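Part 3: Setting up your rain barrel

Updated July 5, 2021

Okay, you've picked your spot and leveled the ground (if you skipped Part 2, please go back, a full barrel is a heavy thing to be wrong about). Now we get to the fun bit – hooking the Hereo barrel up to your downspout so the next storm does your watering for you. I did my first one in May with a borrowed hacksaw and no plan at all, and I've rewritten this section a few times since then as people write in with questions.

What you need on hand

The barrel, the stand, the diverter kit with its flexible hose, a hacksaw, a tape measure, a pencil, a drill with the hole saw from the kit, and a pair of work gloves. A stepladder helps if you're short like me.

Setting the barrel

1. Put the stand on your leveled pad and push down on each corner. If it rocks at all, take it off and fix the pad. Don't shim it with scraps of wood, they rot.

2. Lift the empty barrel onto the stand with the spigot facing out. Leave enough room under the spigot for your watering can – go get the can and try it now, because you won't be moving the barrel once it fills up!

3. Screw the spigot in by hand until it's snug, then give it a quarter turn more. The rubber washer goes on the inside.

Caution: Don't crank on the spigot with a big wrench. The threads are plastic, and I've stripped one.

Cutting the downspout

4. Hold the diverter up next to the downspout so its outlet sits level with the inlet mark on the barrel. Pencil a line at the top and bottom of the diverter.

5. Put your gloves on. Cut along both lines with the hacksaw, going slow at the start so the blade doesn't skate. Cut edges on a downspout are nasty, so run a file around them before you do anything else.

6. Slide the diverter up onto the top piece, then drop it down over the bottom piece. It should feel tight. If your house has the narrow kind of downspout, use the Surnura adapter ring that comes in the small bag.

Connecting the hose

7. Drill the inlet hole in the barrel at the molded mark, and fish out the plastic disk if it falls inside.

8. Press the rubber seal into the hole, then push one end of the flexible hose through the seal and the other end onto the diverter outlet. Wetting the ends makes this a whole lot easier.

9. Look along the hose from the side. You want a gentle run with no sag in it, and the ridges shouldn't be squashed together on the inside of a bend.

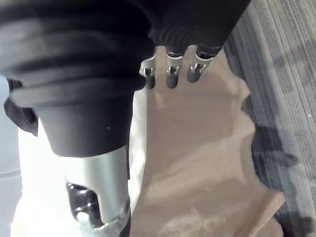 10. Fit the screen and the lid, and turn the lid until it clicks. The screen keeps out leaves and mosquitoes, so leave it in even when it looks like it's slowing things down.

Note: If you're linking two or more barrels, do it now with the Sastau link kit, down low near the spigots. All the barrels need to stand at the same height or one will overflow while the others sit there half full.

First fill

Let the first rain run in and then drain the whole barrel onto the lawn. It'll have roof grit in it. After that, check the seal and the spigot for drips, and give the hose ends a little push.

Caution: This water isn't for drinking, for you or the dog. Keep the lid locked if there are kids around.

Before the first hard freeze, drain the barrel, flip the diverter to its winter setting and store the hose indoors. Cleaning and winter storage are covered in Part 4.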